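Uleck Two-Shelf Wall Rack
Sold by Jorlow Home Supply
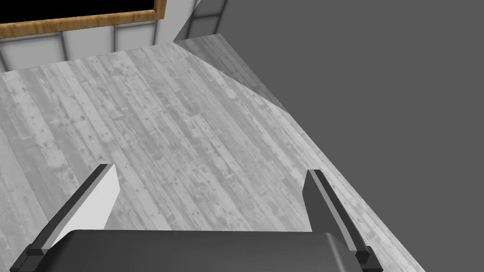 The Uleck is a steel wall rack for kitchens, laundry rooms and garages. It comes with 2 shelves, which can be set at any of 11 heights along the side rails. Each shelf lifts out for cleaning.

The rack ships flat with screws and wall plugs. Use the plugs for brick or block. On drywall, screw the rails into studs. You will need a drill, a level and a Phillips screwdriver, none of which are included.

Details
Material: powder-coated steel
Colors: white, black, sage
Shelves: 2
Warranty: 3 years, parts only

Care
Wipe with a damp cloth and mild soap. Do not use scouring pads on the coating.

Ordering
Sage is out of stock and will be back in September. White and black ship from our Trarkham warehouse. Extra shelves are sold one at a time and fit every Uleck rack except the corner model.

For trade orders, contact Nadège Joly at the Trarkham office.

Page updated August 15, 2022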